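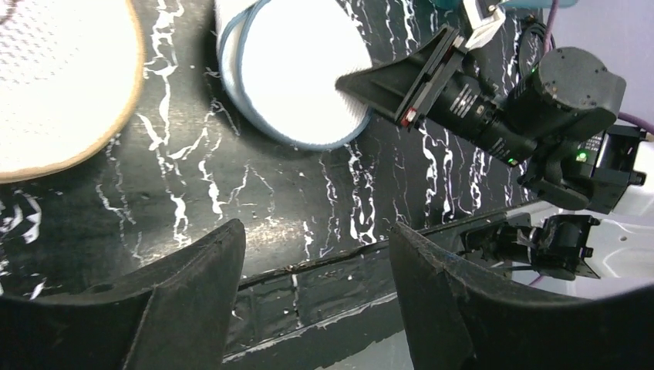

Ok wipes thread. Spent most of June swapping out the disposable wipes at our repair bench and I have opinions. Low-lint ones, the kind you buy by the case for cleaning optics, housings, bench tops. Short version, a lot of them are not low lint. If you want to check yours, use a dark shiny surface. Black with white veining like this one is only half good btw, lint shows up great on the black and then disappears in the white streaks. Wipe the black parts and look there.

What we had before: Gultar, the two-ply paper ones. 100 to a box, pop-up. Fine for spills. Awful on anything with an edge. They catch on a screw head and you get a little beard of fibers and then you're there with tweezers.

Also they go to mush with alcohol. Not right away, second or third pass. If you do one pass and toss it you may never notice. I am cheap so I noticed

Replacement no. 1 was Stareck nonwoven. Poly/cellulose blend. Much stronger wet. Soaks up less than I wanted, kind of pushes a puddle around before it drinks any. For residue with a little solvent on it, very good.

Folding matters more than brand, I swear. Quarter fold, wipe one direction, flip to a clean face, go again. People scrub in circles and put it all right back where it came from. I did this for years

Someone asked about knit polyester. Yes it's better. Sealed edge knit is the best thing I've used on glass. Also costs enough that you start saving used ones in a drawer, which defeats the whole thing. We keep one bag for lenses and that's it.

Ordering. Went through Poojary bc they'll break a case. Full case of the Stareck is 600 wipes, six inner bags. Ask if the inner bags are sealed seperately. Ours were. If they're not, you open the case and every wipe in there is sitting in shop air till you use it up.

Box vs bag: everybody wants the pop-up box. The box is cardboard. Cardboard sheds. You pull the wipe through a cardboard slot and it picks up dust from the slot. I didn't believe this either, then I ran my finger along the slot

So now we use a Sturkuvetti dispenser, the plastic flip lid one. Holds one inner bag, lid stays shut by itself. Hinge feels flimsy. Lid is easy with gloves on which was the main thing for me. Wipe out the inside whenever you change the bag.

Pre-wet wipes, quick note. Tubs dry out. The top third is damp, the bottom third is swimming. Turn the tub upside down overnight and it evens out some. Close the lid all the way, click, every time. I've put a sign on ours. Sign has not helped.

My bench test, very unscientific:
dry wipe on black surface, flashlight held low from the side
same again with alcohol
drag it over a threaded hole
tug a corner while wet

Let the surface dry 10 minutes before you look at the alcohol one. If you look too early the shine hides everything.

Results. Gultar lost the threaded hole test badly, ok dry, poor wet. Stareck passed three, left a few fibers on the threads. Knit passed all four but see above re: price.

Flashlight from the side is the trick, overhead lights show you nothing. Your own reflection maybe. Phone light works, just get it down almost flat with the table

Somebody in replies said just use shop towels. Please dont. Shop towels are great, I love shop towels, they are for oil. Anything that gets closed up with a clear window on it, no.

And laundered cotton rags, same deal. You don't know what was on them before. One had a metal sliver in it and I put a scratch down a customer's cover plate. Paid for the plate.

Size! Forgot size. We bought the big ones first thinking more wipe = more value. Everyone just tears them in half, and the torn edge is where all the lint comes from. Get the small ones. Never tear, never cut with scissors. Whole point of a good edge is the edge.

Cost since people keep asking: I'm not posting our price because it was a quote and yours will be different. But going by wipes used, we dropped 35 percent in the first month with the stronger ones. Fewer per job. So compare per job not per box, the box price will fool you.

Storage. Off the floor, away from the grinder (yes really), bag rolled shut. Half used bags get a clip. If one falls on the floor it becomes a floor wipe, it does not go back in the stack. Had to say that outloud at work more than once.

Where I'm at now: Stareck for most everything, knit for lenses, and the leftover Gultar boxes went by the sink for hands and coffee. They're realy good at coffee.

Going to try a heavier weight of the Stareck next if Poojary has it broken out by the bag. Will add to this when it shows up. If you run a different nonwoven and it actualy soaks up a puddle, tell me which one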